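Notebook, Saturday, July

Back on the Fedoruk twelve-inch this morning, the Trestau pressing that Atieno Lukumay brought over from Birkport, and what a lovely noisy old thing it is! Side A cleaned up nicely on the second pass (new stylus, 6 dB less gain) and I took out 61 clicks by hand, mostly in the long intro — the brass stabs I left well alone.
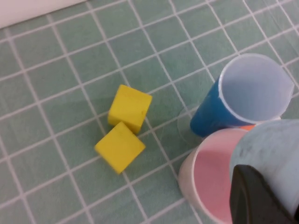
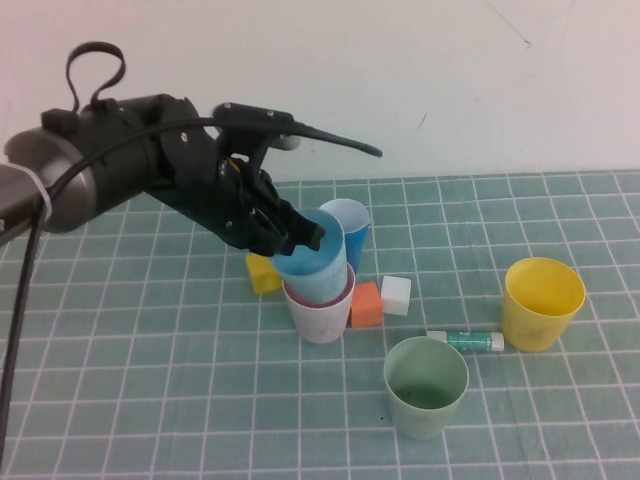
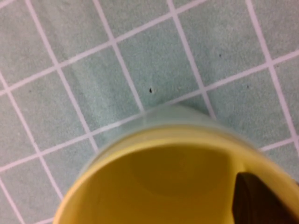 Which mix is on side B? The Nostover remix, going by the run-out number, 1592, though the label gives it as the album version.

Atieno thinks the labels were swapped at the plant, and I'm inclined to agree with her. Still to do: the dropout eight bars into the second chorus, then a flat copy for the shelf before anyone touches the EQ.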